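Ich gebe es gleich zu: Zum Tag der offenen Tür bei Vornus bin ich vor allem wegen der Brezeln gegangen. Robotervorführungen kenne ich ja, da winkt ein Arm, alle klatschen, und am Ende gibt es einen Kugelschreiber. Geblieben bin ich dann fast zwei Stunden!

In der großen Halle lief das übliche Programm. Palma, der Vorzeigearm, stapelte Kisten, ein Moderator mit Headset rief Zahlen in den Raum (700 Griffe pro Schicht, 2.000 im nächsten Jahr), und vor mir filmte jemand alles mit dem Tablet. Nett. Nach zehn Minuten hatte ich genug.

Viel spannender fand ich den kleinen Nebenraum, in dem Lalleck gezeigt wurde, die Simulation. Auf dem Monitor greift ein virtueller Greifer nach virtuellen Dingen, und die Grafik sieht aus wie ein Computerspiel aus meiner Schulzeit — Treppchen an jedem Schatten, Kugeln mit Ecken. Außer mir standen da drei Leute. Schade, denn hier wurde geübt und nicht vorgeführt, und genau das möchte ich als Besucherin sehen.
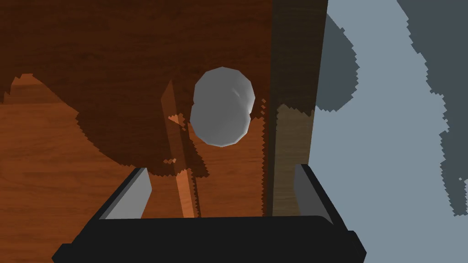

Lalleck in der Simulation: der Greifer mit offenen Fingern, dahinter das helle, rundliche Objekt vor Holz.

Mein Wunsch an Vornus und an alle, die im November in Cirkbridge ihre Hallen aufmachen: Holt die Simulation nach vorne! Zeigt uns die hässlichen Schatten und lasst uns ruhig auch mal beim Danebengreifen zuschauen. Ich bringe gern noch mehr Leute mit. Die Brezeln waren übrigens auch gut.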